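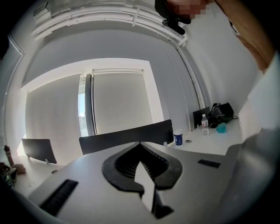 A long white desk with three black screens standing on it.

How to Set Up a Shared Desk So People Can Find Things

By Ada Galli
Updated Wednesday, May 13, 2026

A shared desk goes wrong slowly. Someone leaves a charger, someone else leaves a stack of mail, and after a month the next person has to clear a space before they can sit down. The steps below are the ones I use when I set up a desk for two or more people, at home or in a small office. You can do the whole job in one afternoon if you have the supplies ready.

What you will need

- Painter's tape or masking tape
- A tape measure
- A label maker, or white stickers and a fine marker
- One shallow tray per person
- Hook-and-loop cable ties
- A power strip with a cord long enough to reach the outlet without crossing a walkway
- Two cardboard boxes
- All-purpose cleaner and a cloth

Step 1: Clear the desk completely

Take everything off, including the things you know are going back. Unplug the screens and set them on the floor against a wall, on a blanket if the floor is hard. Before you pull any cable, put a piece of tape on it and write what it belongs to. Black power cords look alike once they are in a pile.

Mark one cardboard box KEEP and the other ASK. Things that clearly belong at the desk go in the first. Things with no known owner go in the second. Don't throw anything away at this stage.

Step 2: Clean the surface

Spray the cleaner on the cloth and wipe from the back edge to the front. Do the underside of the front lip too, where hands rest. White desktops show pen marks. Rubbing alcohol takes most of them off, but try it first on a spot near the back, as it can dull some finishes.

Let the desk dry before you put tape on it.

Step 3: Agree on who sits where

Get everyone who uses the desk in the same room for 10 minutes. Ask each person three things: which hours they use it, which hand they write with, and what they need within reach. Left-handed and right-handed people do better with the left-handed person on the left end, so their elbows don't meet.

If two people never use the desk at the same time, they can share one seat. At the Trenmont office, Aldo Sanna works mornings and Fiorella Lo Presti comes in after lunch. They have shared a seat since November with one tray each and one drawer between them.

Step 4: Tape the zones

Measure the full length of the desk. Set aside a strip for shared items first, then divide what is left by the number of seats. Each seat should have at least 30 inches of width. With less than that, a keyboard and an open notebook won't fit side by side.

Run tape from front to back at each dividing line. Leave it for a week. People will tell you quickly if a zone is too narrow, and tape is easy to move. When the layout settles, peel it off and put a small label on the back edge instead.

The shared strip holds the stapler, tape, scissors and anything else that used to wander. I put it at the end nearest the door - people drop things there anyway.

Step 5: Run the power and cables

Mount the power strip under the desk or on the back leg, off the floor. Most strips have keyhole slots for screws. If you can't drill into the desk, heavy double-sided tape will hold a light strip, but check it every few months.

Plug in one device at a time and tie each cable to the one beside it as you go. Use hook-and-loop ties. Plastic zip ties have to be cut off every time something changes, and sooner or later someone cuts the cable. Leave a hand's width of slack behind each screen so it can be turned.

Label both ends of every cable. Name the device ("left screen," "lamp") and leave people's names off, because people change seats.

Never plug one power strip into another, and keep space heaters off the strip altogether.

Step 6: Put the screens back

Set each screen at arm's length from the person sitting down. The top edge should be at eye level or slightly below. People who wear bifocals usually want it lower. If a window is behind the chair, turn the screen a little until the glare goes.

Two people of different heights on the same seat will need an adjustable stand. A stack of printer paper works for a while. A full ream is 500 sheets and raises a screen by two inches.

Step 7: Give each person one tray

A tray is for work in progress. It goes on the desk when you sit down and on a shelf when you leave. Letter-size paper needs a tray at least 10 inches wide on the inside, so measure before buying. Ours came from a shop in Helton that was closing, and four of them turned out to be too narrow. We use those for pens and envelopes now.

Write the name on the front edge where it can be read on the shelf.

Step 8: Deal with the ASK box

Leave the box out where everyone passes it for two weeks. Put the end date on the side in large writing. After that date, usable supplies go into the shared strip and the rest goes to donation or electronics recycling. Old chargers shouldn't go in the trash.

Step 9: Set a closing routine

Keep it short enough that people will do it:

- Tray on the shelf
- Cups to the kitchen
- Shared items back in the strip
- Chair pushed in

Tape the list inside a cabinet door or to the side of the shelf. Ayane Sakamoto printed ours at 16 point, which can be read from the chair.

Common problems

The shared strip keeps filling up. It is too big. Move the label in by a few inches and give the space to the next seat.

One person's things keep spreading. Check whether their zone really fits their work. Tudor Zamfir does the drawings for our group and needs to unfold large sheets, so we gave him the end seat and a second shelf. The spreading stopped.

Labels peel off. The surface was dusty or still damp when they went on. Wipe with alcohol, wait five minutes, and press the new label down hard.

Cables fall behind the desk when unplugged. Stick an adhesive cable clip on the back edge and snap the loose end into it.

Repeat Steps 2 and 8 twice a year. The rest should only need doing again when someone joins or leaves.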